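Chopstick rests, again. Sorry, still on this. Shinji Ichikawa says his family in Brimuvdale never used them, just folded the paper wrapper into a little knot. Theresia reckons thats cheating.
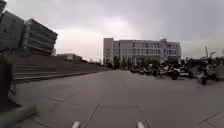
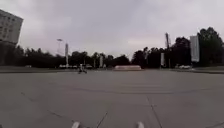
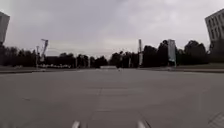
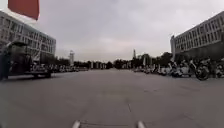 Anyway, the drawer. I own 58 rests now, mostly ceramic, from the Sasaki shop in Farcombe. Best one so far is a plain glazed bar, flat on top, the colour of that grey concrete paving under all that cloud. Dull as anything but the chopsticks stay put. The fish shaped ones roll over. The bean pods too, a bit. Paid 3 dollars for the bar, way more for the fish, go figure.

Might try the wrapper knot at dinner tommorow. Pemside market in February, if anyone wants to come.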